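Multberg Community Garden and Hall Association
Minutes of the general meeting held 15 September 2024, Multberg Hall

Chair: Anselmo Apaza

Welcome and apologies
Anselmo opened the meeting just after seven and thanked everyone for coming out in such miserable rain, and for bringing so many plates of supper that a second trestle had to be fetched from the storeroom. Apologies were received from the Prenau Road families, who were at the school concert, and from the two ladies who look after the seed library. A warm welcome was given to the new neighbours from the flats behind the bakery - we hope you'll come again, and please do help yourselves to the lemons by the gate.

Minutes of the last meeting
Read and accepted, with one correction. The passionfruit vine is on the north fence, and the minutes had it on the south. The secretary is sorry for the mix-up.

Money matters
The sausage sizzle and plant stall together brought in $200 after costs, a lovely result for a cold morning. It was agreed that this go straight into the tank fund. The hall hire fee stays as it is until February, when it will be looked at again along with the power bill. There was a long and friendly discussion about whether regular groups should pay by the term or by the night, and in the end it was left to each group to choose.

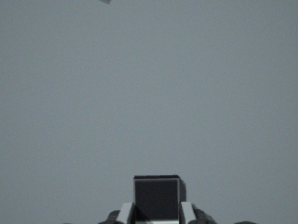
Dark cube in the gripper, grey surface behind.

Water tank
The quote from Wattanapong Plumbing has come in and was passed around the room. It covers the tank stand, the downpipe from the hall roof and a tap at each end of the vegetable beds. Several members felt the far tap should be moved closer to the compost bays, as the hose never quite reaches and somebody always ends up carrying a watering can through the silverbeet. Anselmo will ring and ask whether the change adds to the price.
Moved that the quote be accepted, subject to that phone call. Carried.

Garden beds
All the beds are taken, and there are 2 households on the waiting list. Members who know they won't be planting this spring are kindly asked to say so early, so that the soil isn't sitting idle through the best growing months. The broad beans have been marvellous and anyone passing is welcome to pick a bagful. Snails, sadly, have also been marvellous. The suggestion of keeping ducks was raised again, enjoyed by all, and set aside again.
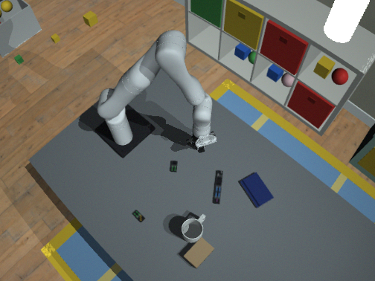 White arm over the grey table, with the blue book and white mug.

Spring fair
A good deal of time was spent on the fair, and rightly so. The cake stall, the jam table and the children's pot-painting corner will all run as they did last year. We'll print 200 flyers, and members are asked to take a handful home for their own street. The Bravitz String Band has offered to play for the afternoon in return for their lunch, and the offer was accepted with applause.
There was some worry about parking. It was agreed to ask the church for the use of its bottom paddock, provided the ground has dried out by then, and to put a sign on the corner so that visitors don't block the driveways along Prenau Road.

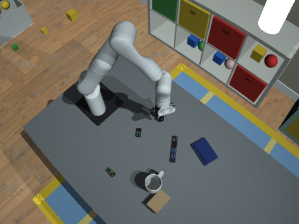
Picture: white arm over the grey table, shelf of bins to the right

Kitchen
The oven door has been mended and closes properly at last. Please remember to turn the urn off at the wall. Three tea towels and a blue casserole dish are still waiting to be claimed from the bench under the window.

General business
A member asked whether the front step could have a handrail before the fair. Everyone thought this a very sensible idea, and prices will be brought to the next meeting. Thanks were recorded to all who turned out to prune the roses, particularly those who took the thorny clippings away in their own trailers.

The meeting closed at ten to nine and supper followed. The next meeting will be at the usual time in the hall, and those with surnames A to K are asked to bring a plate.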